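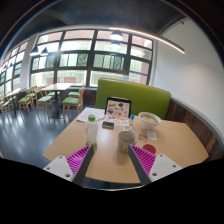

February
By Shazia Rind

I have now eaten enough meals at the Skitmont to have opinions about it, several of which I have shared with people who only came over for dinner.

It's a table. Pale timber, rounded corners, four legs, $845 before delivery. The shop calls it a "gathering surface", and I'd like it known that I bought it anyway. Our previous table was a hand-me-down from my husband's aunt, with a drop leaf that dropped whenever it felt neglected, and after it tipped a full gravy boat into Pascal Delaunay's lap we agreed it had given enough to the family.

Delivery was a further $48, for which a very pleasant man carried a flat box as far as the bottom of the stairs and wished me luck. We live on the second floor. If you want it brought up, that's a different tier, and you find out about the tiers at the checkout, once you've already told everyone you're getting a new table.

Assembly is fine. I say this as someone who still has a bookcase with one shelf in backwards. Each leg goes on with a steel plate and proper machine bolts, the holes line up, and the instructions are drawings of a calm bald figure who never once needs to go looking for the other Allen key. The felt pads for the feet come in a separate bag taped inside the carton, and I threw ours out with the cardboard. I had to go through the recycling in my dressing gown to get them back. Check the lid flap.

Standard height, 72 centimetres, and the apron underneath is shallow enough that tall people can cross their legs. You would think this was basic. The Chevalier, which was the other one we nearly bought, has a lovely deep rail all the way around that caught me across both thighs in the showroom. It's a handsome table if you plan to stand near it.

Skitmont says it seats six. It seats six if they like each other. Four is comfortable, five is sociable, and at six whoever is at the end gets a leg between their knees and has to be given first go at the potatoes. Solène Bouvier drew that spot at our first proper dinner and spent the evening side-saddle. There's no extension, either. The brochure makes a virtue of it (something about "honest proportions"), but at Christmas we'll be putting the card table on the end like everyone else, and it'll be a centimetre lower, like everyone else's.

The finish is where I expected to be cranky. It comes with a matt factory seal and a leaflet about caring for it which reads like a custody agreement. No abrasives, no ammonia, no citrus oils, coasters at all times, blot spills within a minute. I tried for a week. I bought cork mats. Then my son did his times tables on it in biro, pressing hard, and I relaxed.

Since then it has had turmeric, red wine, nail polish remover (my fault, I'm not discussing it) and the bottom of a casserole dish that I would have sworn had cooled down. The wine wiped off the next morning. The turmeric left a yellow moon that faded over a fortnight or so by the window. The casserole left a pale ring, and the ring has stayed. The nail polish remover took the sheen off a patch the size of a fifty-cent piece, and there's now a fruit bowl living there permanently. The times tables can be read in raking light. Seven eights is wrong.

I did write to Skitmont about the ring and got a reply from their customer care person suggesting their own touch-up kit, a little pot and a pad, not cheap. Munther Saab next door, who restores chairs in his garage and has views, told me to leave it be and rub a bit of hard wax over it in winter. I've taken his advice, chiefly as it was free and required me to do nothing until June.

One real complaint. There's a faint wobble. I've tightened every bolt twice and I've tried it in three spots in the room, so I can't blame our floor, though our floor has earned it. You don't notice it eating. You do notice it when somebody is rubbing something out, and in a house with homework that's most of the afternoon. A folded bit of cardboard under the window-side leg fixes it, and I'd have liked $845 to get me past the folded-cardboard stage of life.

Would I buy it again? Yes, with some muttering. It's the right size for a narrow room, you can clip a corner with your hip on the way to the kettle and not bruise, and it looks better with stuff all over it than it does bare, so that's worked out well for us. If you regularly feed more than five, look at something that extends. The Lellby is the one people keep recommending to me now, after the fact. And pay for the upstairs delivery. My back was still talking about it when the felt pads went on.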